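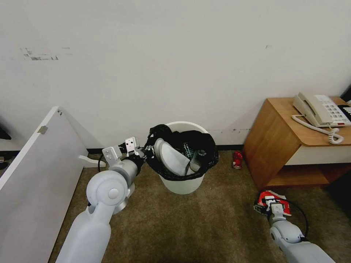
Figure 2. A lined waste bin standing on the floor against a white wall, with a red beverage can lying on its side between the bin and a wooden side table.

3.2 Where the bin stands

We had gone into the Jeltow visits expecting to talk mostly about what people throw away, and instead we spent long and very pleasant afternoons talking about where they throw it. In the 18 homes we visited, the bin was rarely moved once it had found its spot (one household had kept theirs by the telephone for years), and people spoke of that spot with real fondness. Drink containers were the items most often found on the floor near a bin, as in Figure 2 – close enough that residents tended to describe them as already thrown out. Pagano's earlier notes from Lelent make much the same point, and we have kept the term "near discards" for these items. They were logged separately from the contents of the bin, and we return to them in Section 4.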